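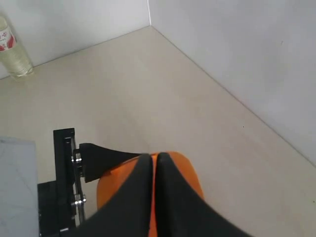
Our project asked whether mixed events at multi-sport games give women and men an equal part in the result, or whether they only look that way on the program. We chose four events to compare: mixed relay running, mixed doubles in table tennis, mixed team archery and korfball, the Dutch-born team game that has had both sexes on court from the start. Korfball is the one most readers won't know. It is played by hand with a round ball, and if you imagine something smooth, rounded and bright orange, only with a basket on a tall pole to throw it into, you have enough to follow the rest of this report.

1. Why we doubted the claim

The brochure for the Tonport Student Games says that its mixed events are "decided equally by all athletes." We could not find any evidence for this in the brochure or on the organizers' website. When Kwesi Korletey wrote to ask how it had been measured, the reply thanked him for his interest and attached the brochure.

Our view at the outset was that a rule requiring equal numbers is easy to write and says very little about who gets the ball. A team can field two women and spend the whole match playing around them. Kęstutis Kalniņš disagreed and said so at our first meeting, so he was given the job of checking our coding for bias against the format.

2. What we did

We watched recordings from one edition of the Tonport games and the Ullitz Cup, which is smaller and takes mostly college clubs. We coded 117 passages of play in korfball and table tennis. A passage started at a serve or a restart and ended at a point, a goal or a whistle. For each one we wrote down who made the last attacking action and who made the one before it.

Relay and archery can't be coded like that because everybody takes a fixed turn. For those two we looked at the order in which the athletes went and talked to coaches about how they chose it.

Agnese Kivi and Ayuba Quansah coded separately and compared sheets on Saturday afternoons. They disagreed on 15 passages, nearly all of them korfball rebounds where several hands went up together. We threw those out. A stricter group might have brought in a third coder, and our supervisor, Kwadwo Owusu, told us so.

3. What we found

Korfball came out better than we expected. Players are marked by an opponent of the same sex, and that one rule seems to do more work than the equal numbers do. Final shots were split close to evenly in the Ullitz matches. At Tonport they leaned toward the men, mainly because of one club, Vollura, whose women made most of the second-to-last passes and took very few shots. Whether that was tactics, habit or the injury to their regular shooter, we can't say.

Table tennis was harder to read. Partners must hit in turn, so the count of strokes is equal by law and proves nothing. The winning strokes leaned toward the men in most pairs, but a winner is often set up by the stroke two before it, and our sheet had no column for that. We noticed this too late to recode.

In the relay, the order of legs was set by the organizers in one competition and left to the teams in the other. Coaches told us they preferred the free order. One from the Akpalu club said it made for a better show, which may be true and isn't the same as being fair. In archery we found nothing worth reporting in either direction.

4. Problems with our own work

Two competitions are not many. The Ullitz recordings were shot from one end of the hall, and some passages at the far basket were guesswork until we left them out. We also began the project expecting the brochure to be wrong. Kęstutis found 5 passages where our notes sounded harsher than the play deserved, and we rewrote them, but he could only check what we had put on paper.

5. Where this leaves the claim

We would not repeat the brochure's sentence. "Decided equally" has not been shown by the organizers, and our figures don't show it either. For korfball we would accept a weaker version, that the marking rule gives women a regular share of the attack when the club lets it.

The coding sheets are in the department folder, along with the letter to the organizers. Anyone who takes this on next September should add the missing table tennis column before watching a single match.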